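Putting the Kettle Back

The trouble started with the kettle, or that's how Efren tells it. Genalyn says the trouble started with Efren. I was there for most of it and I'd say it started when Bimla Chaturvedi moved to Sillden to be near her sister and left us the kettle, because as long as it was Bimla's kettle we all behaved ourselves.

She'd had it at her elbow for 18 months. You didn't touch it, you asked. You'd drift over with your mug, looking cold, and she'd sigh and say go on then, and it went back on its base the second you'd poured. If it didn't she'd say "Base," like you'd say "Sit" to a dog. I still hear it. I was at my mother's place last month, pouring out, and I heard Bimla say "Base" as clear as anything and I nearly dropped the thing.

Anyway, she left. There was cake (lemon, dry, my fault), and she put the kettle down on the table in front of all of us and said, "It belongs to the room now." Then she hugged everybody, including Alfredo Magbanua, who isn't a hugger and stood there with his arms out like a scarecrow. And by the next afternoon the kettle was on one spot and the base was on another, and it has more or less stayed that way.

You have to know our room. We've got the two tables pushed up together, the white one and the blue-gray one, and they've never really matched. The blue-gray one is where you're supposed to make the tea. The white one is where people put down whatever they happen to be holding. Bimla used to say the white table had its own weather. 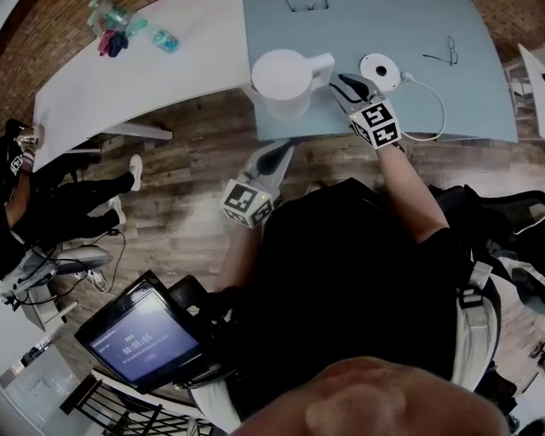 What Genalyn Said

Genalyn Dela Peña is the nicest person I've ever worked with, and she had been holding this in for weeks. She came in from the stairs with her coat still on, she had a box of Jallska tea bags under her arm (she always buys them, we never pay her back, I keep meaning to), and she stopped and looked at the table.

"Who does this?" she said.

Efren Manalo looked up. "Does what?"

"The kettle is here. The base is there."

"That's very close," said Efren. "That's practically on it."

"Practically on it doesn't boil water, Efren."

I laughed, which I shouldn't have, because I could see her face going pink. She put the tea bags down very gently. People who are truly angry put things down gently, have you noticed that? My father was the same. You could tell how much trouble you were in by how softly he closed the car door.

And Efren, who could've said sorry and been finished with it, said he had to lift it off to pour it. He said that was how kettles worked. He said if she wanted it back on the base so badly she could put it back on the base, it would take her less time than the conversation was taking.

She didn't put it back on the base. She took her coat off, hung it on her chair, sat down and didn't drink anything hot until she went home. She didn't the next day either. She brought in a flask.

I can't tell you how bad that flask was. It was a big tartan one with a cup for a lid, and every time she unscrewed it there was this little squeak, and every time it squeaked Efren typed harder. They'd shared a ride for years, those two! He'd been to her son's christening. He'd eaten so much of her pancit that her mother asked after him by name. And now they were going home separately over a matter of inches, and Eduardo Yap, who sat between them, asked me privately if he could work in the hall.

I wrote to Bimla about it. I thought she'd find it funny. She wrote back one line, "Have they descaled it?" and a picture of her sister's dahlias.

The Glasses

I should bring in the glasses now, because they matter later.

There had been a pair of glasses on the blue-gray table, dark frames, for longer than I could remember. I'd got so used to them I didn't see them. I'd moved them to make room for a sandwich, and moved them back, and so had everybody else, and we all took it for granted that they belonged to one of the others. I thought they were Eduardo's. Eduardo thought they were mine, and I don't even wear glasses, so you can see how closely we look at each other in that room.

It was Alfredo who asked. He was waiting for the kettle (he'd put it on the base himself, he never joined in on either side) and he picked them up and held them out in front of him and said, "Oh, these are good," and read the whole back of the Jallska box aloud in a voice of wonder. He'd been squinting at things since the summer. He asked all of us, one by one, if they were ours. We all said no.

"They're Shi's," Genalyn said finally, over her flask. It was the first thing she'd said to the room in general all week. "From downstairs, at Plernano. He used to come up for tea, when Bimla was here."

"Why'd he stop?" Alfredo said.

And there was a kind of silence, because we hadn't noticed that he had. I tried to think when I'd last seen him. He was a quiet man with a canvas bag. He'd lean on the brick wall, right where it curves, and drink his tea standing up, and say "Well, that's me," and go. I'd said good morning to him for over a year and I couldn't have told you one thing about him except that he took two sugars.

Efren said, "Maybe he came up and couldn't find the kettle."

I think he meant it as a joke. It didn't come out as one.

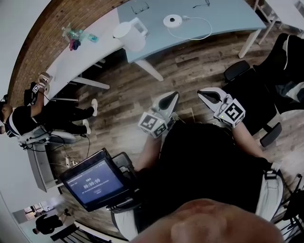 Alfredo has a theory that you can tell how a week is going by what hasn't been put away, and by that measure we were having a terrible November. It was gray out by four, the heating came on when it felt like it, and we were all a bit short with each other. I remember standing there at the end of one of those afternoons with my mug, getting ready to be cross. The kettle was over on the white desk, keeping company with a plastic bottle lying on its side and a bit of pink-and-purple cloth, and the base had the blue-gray section practically to itself, with its cable in a loop beside it. A pair of dark glasses was lying up near the far edge. I looked at all that for a while. I thought, I could move that kettle in one second. And I thought, no, why should it be me, I wasn't the one who left it there. And then I thought, oh no, I've caught it too.

So I went downstairs. I didn't have a plan or anything, I just took the glasses with me in my hand.

I'd never been inside Plernano. It's smaller than ours, with a carpet, and they do something with invoices. I asked for Mr. Shi and a young man pointed at the window and there he was, with his canvas bag on the sill, drinking out of the cup from a vending machine. I held out the glasses and he looked at them very politely.

"Those aren't mine," he said.

I must have looked so let down. He took them from me and tried them on, I think just to be kind, and blinked around at the carpet. "No," he said. "Very nice, though. Much stronger than mine." His own were in his shirt pocket the whole time.

I asked him why he didn't come up anymore. It came out a lot blunter than I'd intended, because I'd been ready for a different conversation. He turned the paper cup in his fingers and said it had been Bimla's kettle, you see, and she'd always told him go on then. After she left he wasn't sure who he ought to ask.

Well, I could have cried. I said you don't ask anyone, it belongs to the room. He said yes, but he wasn't in the room, he was downstairs. He'd worried about it quite a bit. He'd come up as far as the landing once, he said, and heard two people having words, and gone back.

The Squeak

I told them. I told it badly, standing up, and I put in the bit about the landing, and I looked at neither of them while I said it. Eduardo took his headphones off to listen.

Efren didn't say anything. Genalyn unscrewed her flask, squeak, and looked down into it and screwed it shut again. Then they both got up. I don't know which of them got up first, and they've argued about it since, and I've been asked to rule on it and I won't. They got to the table together and there was an awful moment when they both had a hand out for the kettle, and Efren said, "Sorry, go on," and Genalyn said, "No, you," and Eduardo said, quite loudly for him, "Please, one of you."

She lifted it and he slid the base over to meet her. It clicked on. Then it turned out there was no water in it, so he had to take it straight off again and go and fill it, and I saw her watching to see where he'd put it when he came back.

"Base," said Alfredo, not looking up.

Mr. Shi comes at half past three now. He leans where he always did. He still won't pour until one of us says go on then, so whoever's nearest says it, and I've noticed Genalyn makes sure she's nearest. She and Efren are sharing the ride again, though he says she's impossible about the radio. The flask is under her desk in case.

I did descale it, by the way. Bimla was right, it was disgusting in there. I wrote and told her so, and told her about Mr. Shi, and asked if by any chance she'd left a pair of glasses behind, dark frames, rather strong.

She wrote back that hers were on her nose, thank you, and did Mr. Shi still take two sugars.

So we still don't know about the glasses. Alfredo borrows them for small print and then puts them back on the blue-gray table, up at the far end, where whoever it is can find them.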